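jatard-bins: perception and grasp planning for household waste bins

Hello, and thank you for stopping by. Jatard is the part of our software that looks at a bin, works out where the rim and the liner are, and hands a short list of grasps to the planner. It grew out of a larger code base called Tejada, and you will still find that name in a few old config keys, which we keep meaning to tidy up.

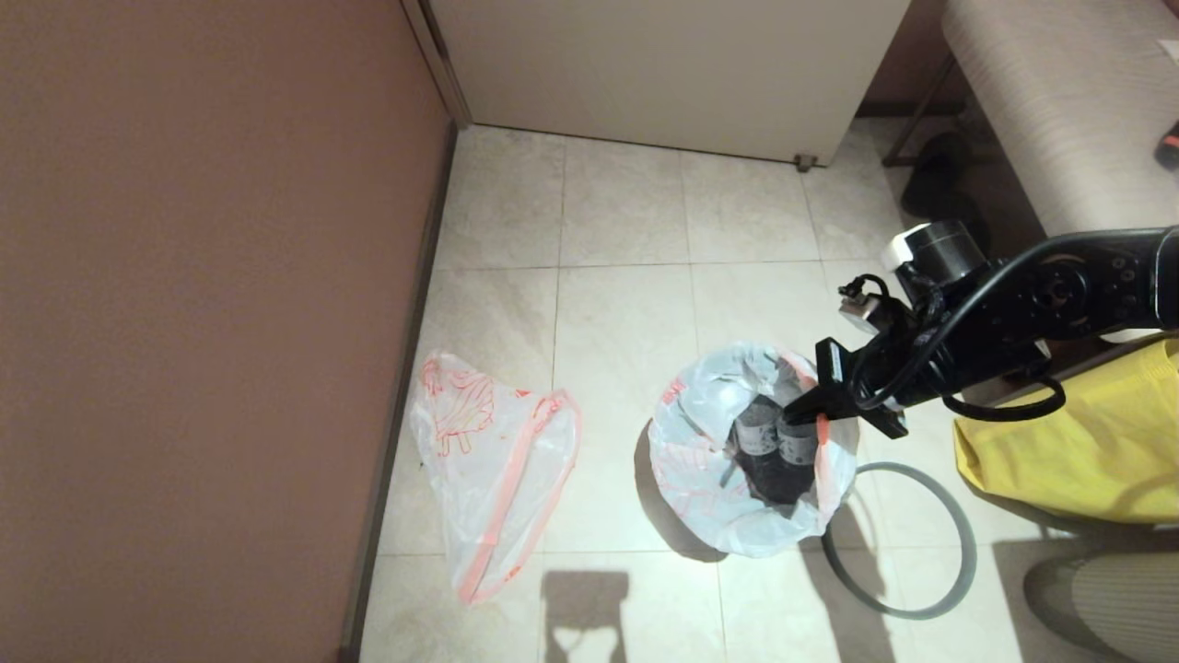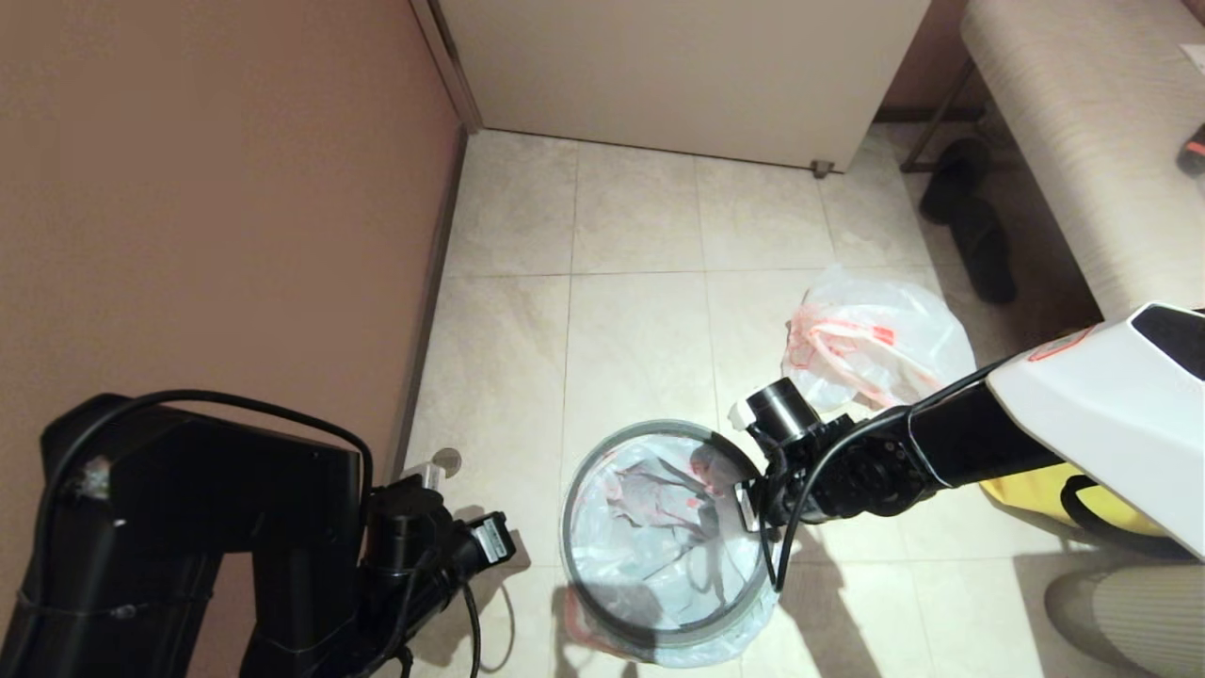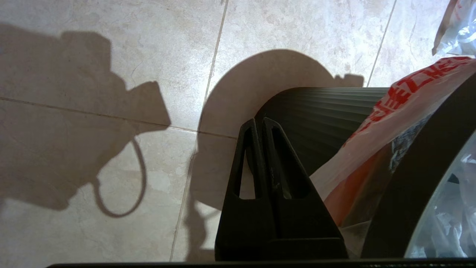

Getting started

You will need a Linux machine, Python and a working copy of the Cunlow controller, which does the low-level arm control and is installed separately. Once Cunlow is up, run make setup in the top folder and then jatard check. The check loads the calibration files, asks every camera for one image and prints a line for each. If the wrist cameras come up in the wrong order, swap the two names in cameras.yaml and run it again (we have all done this, some of us more than once).

How the pieces fit together

The head view is used for finding things. A segmentation model marks bins, loose bags and floor, and a small fitting step then draws an ellipse through whatever part of the rim it can find. The wrist view takes over for the last stretch of the approach, where the head camera tends to lose the near side of the rim behind the arm.

Grasps come in two kinds, rim and liner. Rim grasps put one finger inside the bin and one outside, and are scored on clearance from the floor and on how far the wrist has to turn. Liner grasps are fussier. Thin plastic, especially the see-through sort, gives poor depth, so we take the height from the fitted rim and let the gripper close slowly until the motor current rises. The threshold is called close_current and the default is 300. Vinh Võ chose that value after a long afternoon of torn bags, so please be gentle with it.

The planner treats both arms as one system and will not let them cross above the bin unless you set allow_cross to true. We leave it off.

The recordings

The set that goes with this release, Grostutitz, has 520 episodes, of which 372 carry hand-drawn masks for the bin and its liner. Each episode holds the head and wrist video, joint positions, gripper state and a short text note. The notes were typed by whoever was running things that day, so the spelling wanders a bit – we have left them as they were.

Things that still go wrong

Printed liners are the big one. Bold lettering on a bag can be picked up as a separate object, and the planner then tries to go round it. Setting merge_prints to 2 helps in most rooms.

Strong light across a tiled floor is another nuisance. The shadow of an arm has hard edges and moves when the arm moves, and the floor model sometimes calls it an obstacle. Thịnh Dương has a branch called shadow-mask that deals with the simpler cases. It slows the head pipeline down a fair amount, so it has not been merged yet, but do try it if your room is a bright one.

Dark bins on pale tiles work nicely. Pale bins on pale tiles do not, and we would be very glad of more recordings of those.

Asking for help

Please open an issue and attach the output of jatard check together with your cameras.yaml. Vinh reads the perception issues and Thịnh the planning ones, usually on a Tuesday. If you are not sure which yours is, pick either and we will move it across.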